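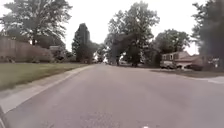
Temps de lecture : 2 minutes

J'ai répondu en septembre à la consultation sur le plan de déplacements de Drutmont. Le dossier fait 606 pages avec les annexes et je ne les ai pas toutes lues. J'ai surtout regardé le chapitre sur les bus.

La ligne 10 passerait toutes les vingt minutes jusqu'à 21 h. Pour moi c'est le point le plus utile du projet. Aujourd'hui, le dernier départ de la gare est à 19 h 40 et je le rate une fois sur deux.
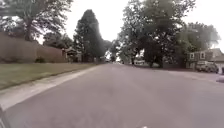 Ce que j'ai demandé

Deux choses. D'abord un arrêt devant le centre médical – le plus proche est à 1 074 mètres, sans banc en chemin. Ensuite, une correspondance correcte avec le train de 18 h 12.

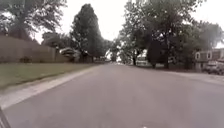 Seraina Kuster, qui suit le dossier à la mairie, m'a répondu par écrit. L'arrêt sera étudié. Pour la correspondance, il faut l'accord de l'exploitant, donc pas avant le prochain changement d'horaires.
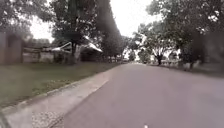 La synthèse des avis est en ligne. Il y en a eu 1 645, et le stationnement prend à lui seul la moitié du document. Les bus arrivent en page 31. Le conseil vote le plan au printemps, j'irai à la séance si elle est en soirée.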